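Himthorpe Bench Set: Colored Liquids and Glassware

README

Contents

1. What is in the set
2. The bench
3. Liquids
4. Folder layout
5. Labels
6. Known problems
7. Use and credit

1. What is in the set

Himthorpe Bench Set is a collection of 600 color photos of simple lab glassware on a white table. It was put together for work on finding clear objects, reading the color of a liquid through glass, and telling a filled tube from an empty hole in a rack. The liquids are colored water. No reagents were used.

The set replaces the older Zatach set, which had only beakers and a gray background. Files from Zatach are not included and the label names do not match, so the two should not be merged without editing the label file first.

2. The bench

The table is white and stands against white wall panels. A black cross on the tabletop gives the place for the main vessel. Racks go toward the back. Anything else on the table in a given photo is listed in the label file under "other".

Lighting was not kept the same from one photo to the next. Expect gray shadows on the tabletop, some of them large. They are not labeled. 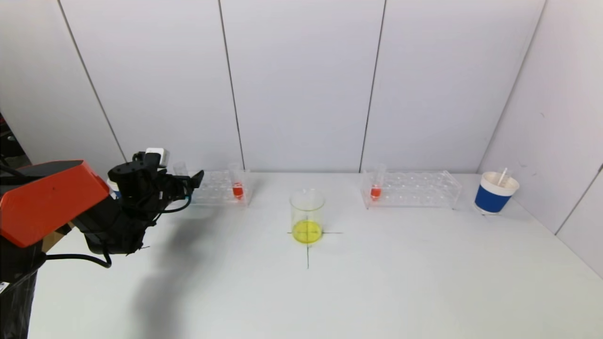
Layout with yellow in the beaker and red in the tubes. Beaker on the cross, one clear acrylic rack to each side, paper cup with stirring stick at far right.

Layouts are grouped by what stands on the cross. There are 8 groups. A group keeps the same main vessel, but the fill level and the tubes may change within it.

3. Liquids

Colors used are yellow, red, blue and green. All were mixed from Kröger food color and tap water. The yellow is strong and easy to pick out. The green was mixed from yellow and blue by eye and varies between groups, so do not use it as a color reference.

Fill level is given as low, middle or high. It is a judgment from the photo and was not measured.

4. Folder layout

photos/ holds the pictures, sorted by group
labels/ holds one text file per group
splits/ holds the train and test lists
notes.txt holds corrections made after the first release

The test list takes whole groups, so no group appears in both lists.

5. Labels

Each vessel has a type, a liquid color and a fill level. Types are beaker, test tube, small container, cup and rack. A vessel with no visible liquid is marked "none seen". Paper cups are always marked "unknown", as the sides are not clear.

Partly hidden objects are labeled if the type can be told. If it cannot, the entry reads "object" and the color is left blank. Empty rack holes have no entry of their own.

6. Known problems

Clear racks against the white wall have weak edges, and the outlines there are less exact than those for the beakers. In 3 photos the blue and green labels were swapped. These are fixed in the current version and listed in notes.txt.

Dark red and light red are both labeled "red". A split was tried and dropped when the two labelers could not agree.

7. Use and credit

Free for teaching and research. Please credit Himthorpe Bench Set, Gakavar. Corrections are welcome and should give the group number and photo name. The next version is planned for November and will bring the set to 1000 photos, with more small containers.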